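4.2 Wiederholte Besuche und Leihgaben im Regionalmuseum Matau

Die Auswertung der Besuchsbücher beschränkt sich auf Schulklassen, die das Haus mindestens zweimal im selben Schuljahr aufgesucht haben. Einträge ohne Angabe der Klassenstufe wurden ausgeschlossen, ebenso Gruppen aus dem Ferienprogramm. Für das Regionalmuseum Matau verbleiben danach 12 Klassen, für die Sammlung Pralik lediglich vier. Ein statistischer Vergleich beider Häuser ist auf dieser Grundlage nicht sinnvoll; die folgenden Angaben sind beschreibend zu verstehen.
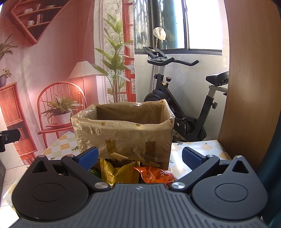
Zwischen den Häusern bestehen deutliche Unterschiede in der Führungspraxis. In Matau beginnt der Rundgang in der geologischen Abteilung und endet bei den Säugetieren, in Pralik wählen die Lehrkräfte vorab drei Säle aus. Die schriftlichen Rückmeldungen der Lehrkräfte beziehen sich in Matau überwiegend auf einzelne Objekte, vor allem auf das Skelett des Höhlenbären. In Pralik werden häufiger Räume genannt – etwa der Gipssaal mit den Abgüssen der Stiftung Tzavaras. Ob dies an der Auswahl der Säle oder an der Hängung und Beschriftung liegt, lässt sich aus den Unterlagen nicht klären.

Beim zweiten Besuch verkürzt sich die Verweildauer in den geologischen Räumen. Die Aufsichten vermerken zugleich mehr Rückfragen zur Herkunft der Stücke. Dieser Befund deckt sich mit den Gesprächsnotizen der Museumspädagogik, die allerdings nur für den November vollständig vorliegen.
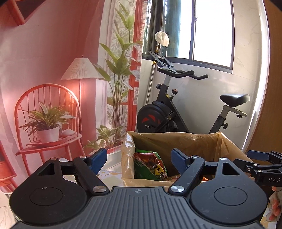 Neben den Besuchen im Haus wurden die Leihkoffer der Reihe Kisora berücksichtigt. Sie enthalten Abgüsse, Gesteinsproben und Kopien historischer Etiketten und werden für den Unterricht ausgegeben. Der zugrunde liegende Lehrbestand umfasst rund 2.000 Stücke, von denen ein Teil noch nicht im elektronischen Inventar erfasst ist. Die Ausleihe erfolgt überwiegend vor dem ersten Museumsbesuch, selten danach. Klassen mit Leihkoffer blieben beim ersten Rundgang länger vor den Vitrinen mit vergleichbaren Stücken. Für die Kunstabteilung zeigt sich kein entsprechender Zusammenhang – dort fehlen allerdings Koffer mit passendem Inhalt.

Abbildung 3: Zerknitterte Snackverpackung auf einem karierten Tischtuch mit Blumenmuster.

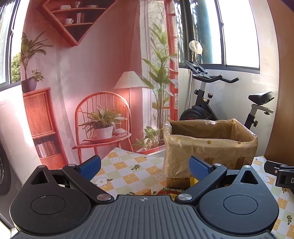 4.3 Grenzen der Quellen

Die Besuchsbücher wurden nicht für Forschungszwecke geführt. Handschrift und Ausführlichkeit wechseln mit der jeweiligen Aufsicht, und die Uhrzeit des Verlassens ist oft nachgetragen. Angaben zur Verweildauer sind deshalb als Näherungswerte zu behandeln.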